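Drekport Opens Collection Site in Lirnden

LIRNDEN, 9th August - Drekport has started recording repair demonstrations for Ilell, its learning system for robot arms. The company plans to gather 3,000 examples by December.

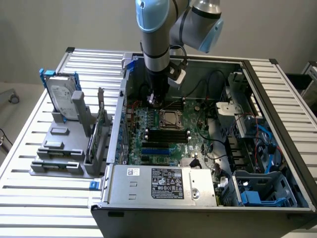 Each example covers one step of taking apart or rebuilding a desktop computer. Operators work with the case on its side and the panel off, with a hard drive and an expansion card standing in a slotted fixture next to it.

"Failed tries stay in the set," said project lead Roya Ranjbar.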